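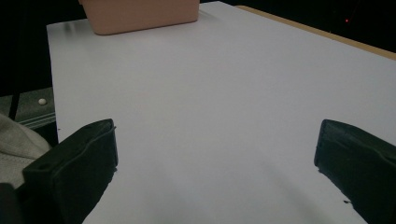
White melamine board keeps sliding on my desk

I have a Flilline desk with a light wood top and laid an 800 x 1039 mm board over it. It creeps when I write. I'd like no screws. Does tape work?

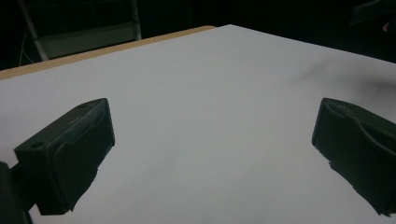

White surface, tan edge strip on the far side

Answer 1
Drukix non-slip mat, cut 60 mm short on each side. Clean both faces with alcohol first. Tape leaves residue on oiled wood. 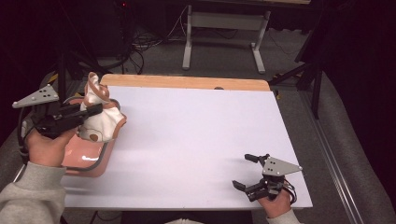
White board with wood showing along the far side

Answer 2
just use tape, mine held since July

Answer 3
Mumen clamps also work if the overhang is enough. Check the lip first.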